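Robots Learn to Clear Clutter From Hand-Held Demonstrations

Feb 20, 2023

A robot arm can learn to pick household objects out of a pile by studying recordings made with a gripper that people carry in their own hands, according to results released by the research group at Clindeda.

The group, led by Anju Saxena, collected 3223 short recordings in ordinary homes. The people doing the recording were given a gripper with a camera attached and asked to pick things up and move them, one at a time, wherever they would normally do it. No robot was present for any of it. The software was trained on the recordings alone and then loaded onto a two-fingered arm in the lab.

"Teaching with a real arm is slow, and you have to bring the arm to the house or the house to the arm," Saxena said. "With a hand tool, one person can do 70 pickups in the time it used to take us to set up."

The recordings cover 193 different objects. Soft toys, boxes, cups and packages were mixed on purpose, and people were told to leave the background as it was. Earlier training sets from the same lab had been recorded on a bare table, and software trained on them did poorly once a bed or a shelf came into view.
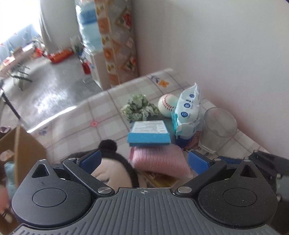 In the main test, the arm was given 138 attempts at objects it had not been trained on. It lifted the right one and held on to it in 70 percent of them. Software trained only on the older tabletop recordings was given the same objects in the same order and managed fewer than half.

Most of the failures came from clear or very soft items. Clear plastic and glass gave the camera little to go on, and the fingers sometimes closed short of the object. Soft items were found easily enough but slipped when the arm started to lift. Byung-chul Kwak, who wrote the part of the software that picks the finger position, said the group had expected the first problem and was surprised by the second.

"People squeeze a stuffed toy harder than they think they do," he said. "The camera sees where the fingers went. It doesn't see how hard they pressed."

A version of the hand tool with a pressure sensor in each finger is being built now. Recording with it is planned to start in September, again in private homes. The group also wants to try two-handed tasks -- opening a box while holding it still, for instance -- but has not set a date for that work.

The recordings will be shared with other labs after faces and mail have been blurred.

Comments (4)

Despina Jitaru
Was the 70 percent with one try per object, or could the arm go back for a second grab? Makes a big difference.

Ah-rin Min
@Despina one try each, the way I read it. Would like to see the number with retries too.

Young-sook Yoon
I sort donations for a living and soft things are the hard part for us too. Wake me when it can fold a fitted sheet.

martinelli_fan
How heavy is the hand tool? 70 pickups in a row sounds rough on the wrist.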